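**White matte tabletop keeps a gray haze after cleaning**

Posted by Verna Mbeki

We have a large shared table in the workshop with a matte white laminate top, bought from Vedwood in April. Small parts get sorted on it in shallow trays, and the desks with the monitors are in the same room. After wiping, the top looks fine straight on, but at a low angle there is a gray haze, worst where people rest their forearms. Dish soap and water moves it around. Glass cleaner leaves streaks. I have not tried anything abrasive. What removes the haze without polishing shiny spots into the finish?

Second, is there a sensible way to stop the trays and small boxes from marking the top? They get slid around all day.

Posted by Emmett Mercado

The haze is usually skin oil plus leftover cleaner. Soap that isn't rinsed off dries as a film, and a matte surface holds more of it than a gloss one. Do it in this order:

1. Clear the whole top. Cleaning around objects leaves tide lines.
2. Dry dust with a clean microfiber cloth.
3. Wipe with 90 percent isopropyl on a second cloth, working in strips 2 feet wide. Test a corner first.
4. Wipe again with plain water, cloth wrung out hard.
5. Dry immediately with a third cloth, straight strokes, no circles. 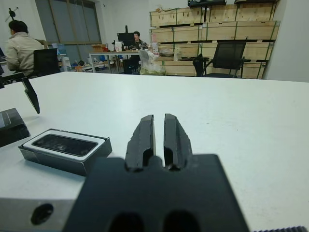
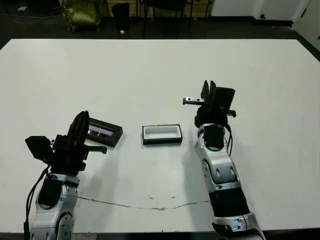 No melamine sponges. They are a fine abrasive and will burnish a matte finish, and that can't be undone. The same goes for powder cleansers.

For the trays, check the undersides before blaming the table. Molded trays often have a burr at the corners. Take it off with 400 grit paper, wipe, then put a thin felt or silicone dot at each corner. Felt slides, silicone stays put. Replace felt when it picks up grit, or it becomes sandpaper. Dark rubber feet can stain white laminate if left in one spot, so use clear ones.

Posted by Detbridge

just get a desk mat. I have a 40 inch one from Vonach and never clean the table under it

Posted by Verna Mbeki

The alcohol and water sequence cleared most of it on a test strip. Two of the trays did have burrs. A mat won't work at this size, and the edges would catch the trays. I'll do the rest of the top tonight after 6.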